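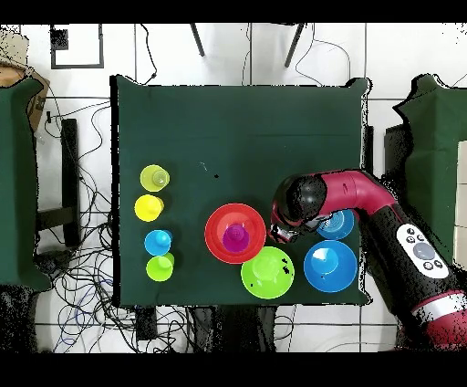 Monach Tabletop Recording Kit
Posted by the Clernus shop desk
Last updated: April

For teams who need demonstrations, lots of them, and don't want to spend a term building the rig first. Kit covers the table end of things: cloth, cups, bowls, head-height camera mount, recording software. Arm not included. Works with most six-joint arms, check the list before ordering.

What you get
Plain dark green cloth, cut to fit, plus 2 spare drapes for whatever stands next to the table. Plastic cups and bowls in strong colours, replacements sold singly. Camera mount and clamp. Licence for Grastosach, our recording software, one machine.

How it goes
Lay out cups and bowls. Start recording. Guide the arm through the task by hand or from a controller, stop, label, move things about, go again. Grastosach saves joint positions, gripper state and video on the same clock. Bad takes get binned with one key. Please do bin them, a model will learn your fumbles too.

How many do I need?
Depends on the task. For cup-into-bowl with mixed starting places we'd say 500 good takes to get going, 2,000 if you want it to cope with overlapping bowls and cups the wrong way up. Vary the layout every time. Same layout over and over is teh commonest mistake we get emails about.

Before you order
Measure your table. Cloth doesn't stretch. Floor space for cables, more than you think. Steady lighting, no direct sun on the bowls, glossy ones throw highlights.

Delivery 6 working days from stock. Esfahani mount plate is seperate, add it at checkout.

Comments

gripper_tom: does the cloth come hemmed? ours frayed on the old kit

Clernus shop desk: Hemmed now, yes.

benchnotes: Software fine, export is slow on long sessions. Split them up.

lowtide: any chance of clear cups? want to make it harder

Clernus shop desk: On the list, no date yet.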